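Questions I get about switching to a refillable water bottle

3 min read

I wrote about giving up bottled water back in September and my inbox hasn't recovered! So I've put the questions that keep coming up in one place.

Which bottle do you use?
A Bolino for work and an old Negi for the car. I like the Bolino better (wider mouth, easier to get ice into), but the Negi was a gift and it refuses to die, so it stays.

How often do you wash it?
Every night, with dish soap and a long brush. I used to just rinse and refill for days on end, and then one morning I took a good sniff of the lid. Never again. The lid is the part you want to scrub, especially if there's a rubber ring you can pop out.

My bottle smells funny even after washing. Help?
Fill it with warm water and a big spoonful of baking soda, leave it overnight, and rinse it well in the morning. If it still smells, check the ring.

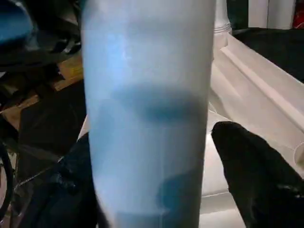
Can I put coffee in it?
You can, but the taste hangs on for ages. I did it once on a long drive to Lernik and was drinking mocha-flavored water for 14 days. Get a separate cup for coffee.

How much do you carry?
My work bottle holds 695 milliliters and I fill it 3 times, more when it's hot out. I'm no doctor, so please don't take that as a target. I just drink when I'm thirsty.

Are the straw lids worth it?
For kids, yes! For me, no. I bought a Handia one and gave up after five days of picking at the straw with a pipe cleaner.

What about filters?
Our tap water tastes fine so I've never bothered. If yours doesn't, a pitcher in the fridge is less fuss than a filter bottle, and the whole house can use it.

Got one I missed? Leave it in the comments and I'll add it next time I update this page.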